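Kitchen and Home Tips: trying out the Vamport planning kit before you move a thing

I have had a bee in my bonnet about robot help at home ever since my shoulder started playing up, and several of you have written in asking whether the Vamport kit is any use to an ordinary household. I've had it on trial through March, so pour yourself something warm and I'll tell you how I got on. You get the planning program first, where a make-believe robot does its chores in a make-believe home on your screen, and the arms themselves can be hired later if you like what you see.
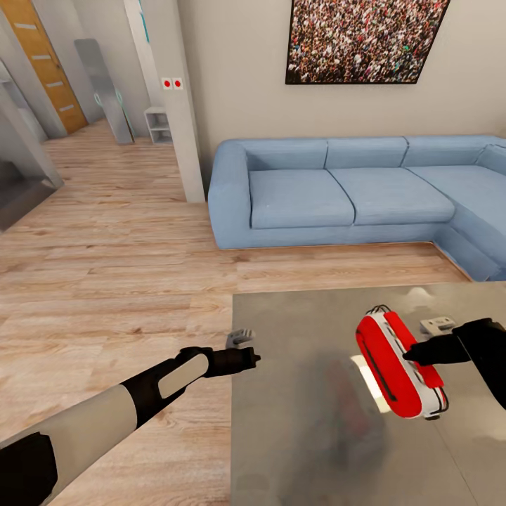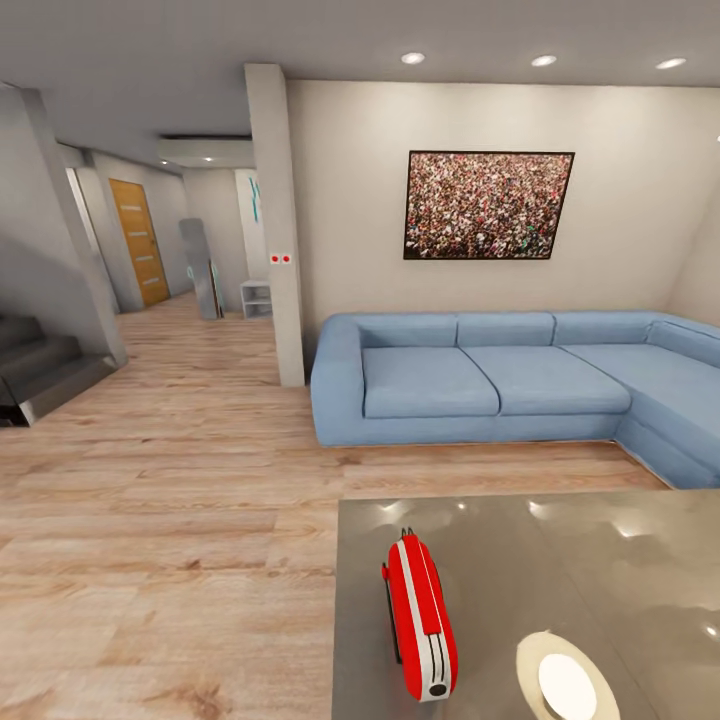
The trial costs £18 and the full program is £49, which made me suck my teeth a little, but you do get seven rooms to practise in and you can change the furniture to match your own (I spent a whole evening on sofas!). Hiring the arms is £243 a month, and I would say don't even think about it until you've had a good long play with the program.

Now then, the tips, as they are what most of you come here for.

Clear the surface before you start. I was forever leaving plates, post and the odd pair of reading glasses lying about on my pretend table, and the more there is in the way the slower everything goes. Give the thing you want moved a good hand's width of space all round. It's how my mother laid out her worktops and I've gone back to it in my own kitchen.

Mind your shiny tops. The booklet warns that a high polish throws back the ceiling lights and can muddle the robot's eyesight, so try the same job with the lights dimmed, then again at full brightness, and see which it prefers. At home I keep a plain cotton tea towel handy and spread it flat under whatever I'm working with. A patterned one is no good.

If you are practising with a toaster or anything else that has a plug, remember the real one has a flex trailing behind it and the pretend one may well not. Unplug yours, let it go stone cold, tip the crumbs out over the sink and tuck the flex up with a soft tie. I used a Jerkness cable wrap, but a bit of ribbon does very nicely.

Start with grips from the side. I would set off from above every single time, being impatient, and then wonder why my rounded things slid about. Ayten Oral, who answers the letters at Vamport, told me to bring the fingers in low and slow and stop for a second before lifting. She also said to save each attempt under a sensible name. I now have one called "teatime muddle 2" and couldn't tell you what's in it.

Measure your room properly, skirting boards and all. I guessed mine at first and ended up with a table that would have blocked the hall door. A Karaca tape with big numbers lives in my drawer for this sort of thing.

A few grumbles, to be fair to everybody. The writing in the menus is tiny, and I had to lean right in. The help pages assume you know what a joint limit is (it's how far an elbow will bend before it stops). My old laptop got terribly hot too, so stand yours on a cooling rack, the wire sort you'd use for scones.

I also looked at the Trusudside kit, which is cheaper and comes in a prettier box, but you can't rearrange the rooms and for me that's half the use of it.

Next time I'll be back to limescale and the insides of kettles, and do keep sending in your vinegar questions!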